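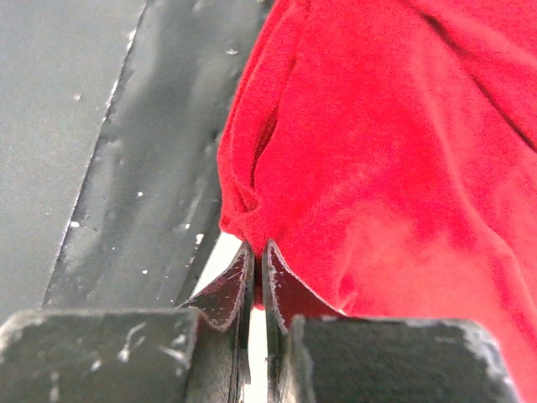 Red cloth held between the fingertip pads.

Come and help us work out what to buy!

I'm Nilmini Patwary, and I look after the equipment budget at Neroter. We're planning a second cloth-handling cell for December and I've got a shopping list that's far too long, so I'm looking for 46 people who fold, sort or press fabric for a living (or used to) to come in and argue with me about it.

You'd spend a morning with us at the Olard building. We'll set you up with a pile of towels and fleeces, you'll have a go at driving the arm yourself, and then we sit down with tea and the price list. Do we need softer pads? A second arm? Would you put the money into a better table instead? I've got £2266 left for grippers and spares, and a full set of pads is £605, so you can see why I want opinions before I sign anything.

No robot experience needed, really! If you can tell a good fold from a bad one you're exactly who I'm after. You do need to be over 18 and happy standing for an hour or so.

We pay £500 to be shared between each group, plus your bus or train fare, and there's lunch (tell me about allergies, please).

To put your name down, drop a note to me or to Alina Nedelcu at the front desk by June 30, 2018. Say what sort of fabric work you've done and whether mornings suit you. Alina will ring you back with a slot.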